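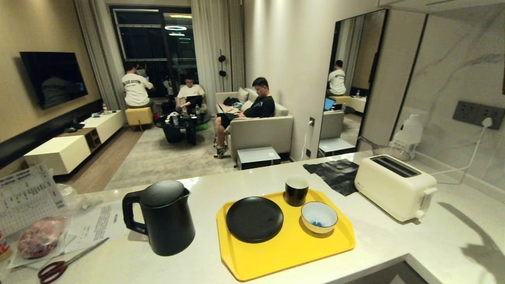

The yellow tray, with the kettle and the papers beside it

1/14/23

I want to write tonight about the language course, because if I leave it until tomorrow I will make it nicer than it was.

The exam results came by post. I passed the reading and the listening, and I failed the speaking by nine points. I read the letter standing in my coat, then I read it again sitting down, and it said the same. Almost two years of evenings at the school in Vanhove Street, and my mouth is still the weak part of me. I can read the gas contract from the first page to the last. I can understand the man on the radio when he speaks about the river levels. But when the examiner asked me to describe a journey that I remember well, I said "It was long and there was a train", and after that I had nothing more in my head, only the noise of the heating.

The course for the next level costs 484, and the registration closes at the end of the month. I paid 55 already for the books in October, so this part is done. If I also take the conversation group it would come to more than I have put aside, and I would have to take from the money for the visit home. I made the sums on the back of an envelope and I did not like them. I will make them again after I have slept.

I telephoned to Itzel in the afternoon. She had her result as well, and she passed everything, but she waited a long time before she told me, which was kind. She believes that my problem is that I build the whole sentence before I open my mouth, with all the verbs in their places, and by then the other person has begun to speak about something else. She says she just starts and sees where it goes. I told her that in my family you did not start a sentence if you could not finish it. My grandfather used to wait with his fork in the air until he had the right word, and all of us waited with him, and the soup also.

I have been thinking of Marloes Smits, who taught us in the first year. She had a rule that we must say one unnecessary thing to a stranger every day. It could be to the woman in the bakery or to someone at the tram stop, and it had to be something with no purpose, for example that the pears look good. I did it for perhaps three weeks. The man in the Kolta shop answered me once with such a long story about his knee that I missed my tram, and I understood the knee completely, every part of it. I don't know why I stopped. I think it was when the weather became cold and people had their scarves up over their mouths.

In the evening I looked through my old exercise books. In the first one I had written the word "although" on a whole page, again and again, in my best handwriting, and I still avoid it when I speak. In the second there is a letter to an imaginary landlord about a broken window. Thijs Groen, who sat next to me then, had corrected it in green pencil before the teacher could see it, and he put in a mistake of his own. We both lost a point for it. He moved to Iltard afterwards and sent one postcard. I found it between the pages, with a picture of a bridge, and on the back he writes that the people there talk so fast that he only nods. I should answer him. It would be more than a year late, but a postcard does not mind.

What I decided, for now: I will register for the course and not for the conversation group. In place of the group I will go on with the rule of Marloes, beginning tomorrow, and I will write down here what I said and what they answered. I will ask Itzel if we can talk by telephone in the new language and not in Spanish, even if it makes us stupid for half an hour. She will laugh at me, but she will do it.

There is also the speaking exam again in spring. The fee is lower the second time. I will ask for the morning, as I am worse after lunch, and I will prepare the journey properly, the one with my mother to the coast when the train stopped in the fields and a woman gave out boiled eggs to the whole carriage. I remember it so clearly that it makes me angry. I said "there was a train", and I had the eggs and the woman and her blue headscarf all the time in my head.

Later. I have just said the whole journey aloud in the bathroom, with the tap running so that the neighbours do not hear. It took four minutes. I did not know the word for the thing that holds the eggs, and I said "box" and went on.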